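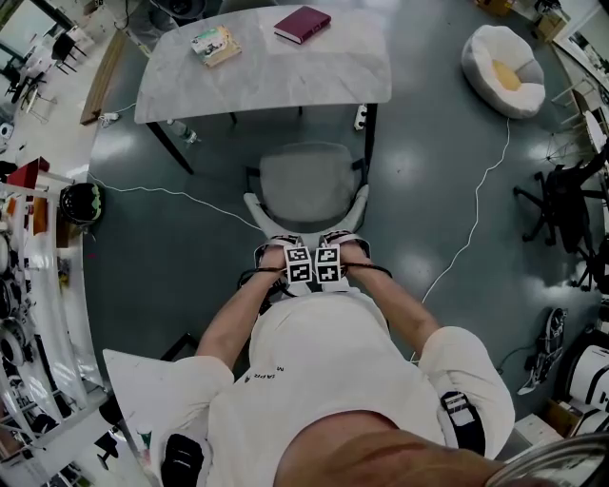

How do I stop the gray armchair from scraping when I push it back in under the marble-patterned table?

Lift the front of the seat an inch or so, roll your weight forward, and let the chair glide the last little bit with both hands on the backrest. If it still scrapes after that, the pads under the legs need changing.

Ticket 420, reading room furniture
Opened by: Chunhua Fang
Status: open, waiting on parts

Hello again, and thank you for getting back to me so quickly in July! I tried the lifting trick for a few days and it does help, but the left rear leg still makes that awful squeal on the shiny floor, and I'm starting to worry about scratches. I turned the chair over this morning (it's heavier than it looks with all that padding) and found that one of the felt pads has worn down to nearly nothing. The other 3 seem fine to me, though a bit fuzzy.

Reply from Tellberg furniture desk, 10:15

Hi Chunhua, thanks so much for turning it over, that saved us both a lot of guessing. Please change all four pads together, or the chair will rock. Peel off the old ones, wipe the leg ends with a little rubbing alcohol, press the new ones on hard and leave the chair upside down overnight. I've put a set of the Altance pads in the mail for you. While you're waiting, a folded sock over the bad leg works surprisingly well.

Reply from Chunhua Fang, 14:40

Sock is on, and what a difference! One more thing while I have you: should the power cords be moved before I slide the chair around?

Reply from Tellberg furniture desk, 15:05

Yes please, keep them well clear of the legs. I'll leave the ticket open until your pads are on.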